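**Fluorescent lights in a long narrow room, replace tubes or whole fixtures?**

Posted 10 May 2021

We took over a long room in April with a white ceiling and the pipes and ducts left exposed. It has fluorescent tubes. We stand and do handwork in there most of the day, and by afternoon people complain of glare when they look up. Do I swap the tubes for LED or pull the fixtures? Budget is 300 dollars. The walls are plain white and there is a long gray ledge on one side.
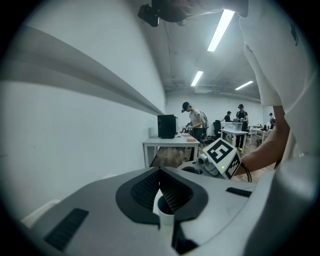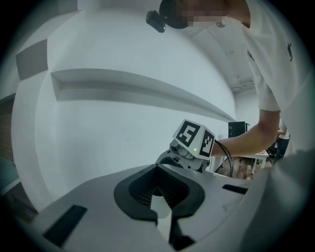
I don't want to repaint. The landlord is fine with either option as long as the ducts stay where they are.

Aniela Nowakowski

**Answer 1**

Check the ballasts first. If they are old, get tubes that bypass the ballast and have someone wire them. We did 4 fixtures that way and paid 197 for the parts. Zilex tubes were fine for us, the Eltik ones buzzed.

The glare is a separate problem. Bare tubes over a standing work area will bother people whatever is inside them. Add a diffuser, or turn the work area so nobody faces down the length of the tube.

**Answer 2**

Just get new fixtures. Ours were over 800 though.

**Answer 3**

Switch off the nearest one for a day and see if anyone still complains.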